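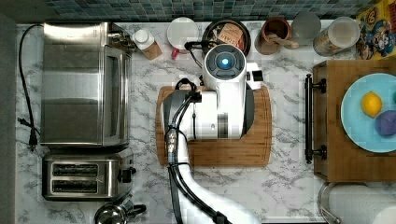

**What is Wotent?**

A method for teaching a robot arm kitchen chores from a small number of human demonstrations. You guide the arm through a task, Wotent splits what you did into short chunks, and the arm learns each chunk along with a guess at when it's time to move to the next one. The guess is the research. The rest is mostly borrowed, and the paper says from whom at some length.

**How many demonstrations does it need?**

We train on 30 per task. With fewer, the arm develops opinions. With more, the results improve slowly and the student giving the demonstrations gets worse at them, so the two effects more or less cancel out.

**Which tasks did you test?**

There are 6 in the paper: moving fruit from a plate to a board, putting a lid on a container, pulling a spoon out of a crock, opening a toaster oven, pressing a toaster lever, and pouring dry cereal. Pouring cereal is the one everybody asks to see and the one we least like showing.

**Does it work in a kitchen it hasn't seen?**

Sometimes. We trained in the Flornside kitchen and tested in a second one with different counters and different clutter. Fruit and lids carried over well. The toaster oven didn't, because the door on the new one opened with a firmer pull and the policy had learned how hard to pull as though it were a law of nature. See the appendix, which is longer than we'd like.

**Why not just train one big policy on everything?**

We did. It's the baseline called Orora in the tables. It saw 4000 demonstrations pooled from earlier projects and it is very good at starting things. On the longer tasks it tends to reach the second step and then go back to the first, with great confidence. Wotent loses to it on the toaster lever, where there's only one step to get right.

**What counts as a success?**

The task is finished, nothing has been dropped, and no person has touched the robot. We had a looser definition in the October draft. Ľubica Hrubý read it and asked whether a lemon on the floor was "finished." The numbers went down after that.

**What is the Říha score in Table 2?**

Our measure of hesitation: the share of a run the arm spends hovering between steps. Lower is better. It's named after the corridor where we argued about it, and reviewers have asked us to rename it. We're thinking it over.

**Can I run it on my own arm?**

If your arm has a wrist camera and accepts position commands, probably. You'll need to redo the calibration and collect your own demonstrations. Ours assume our mounting height, and an arm mounted lower will try to pick things up from inside the counter.

**How long does training take?**

Overnight on 4 GPUs for a single task. You can use one GPU and a long weekend.

**Where are the failure videos?**

In the same folder as the successes, sorted by task. Please watch a few before writing to ask why your arm is stuck above the cutting board. Odds are good that ours has been there too.

**Will you release the demonstrations?**

The fruit and lid sets are up now. The cereal set is waiting for someone to relabel the step boundaries, a job that has so far been assigned to whoever misses the meeting.

*Last updated 13 April 2022*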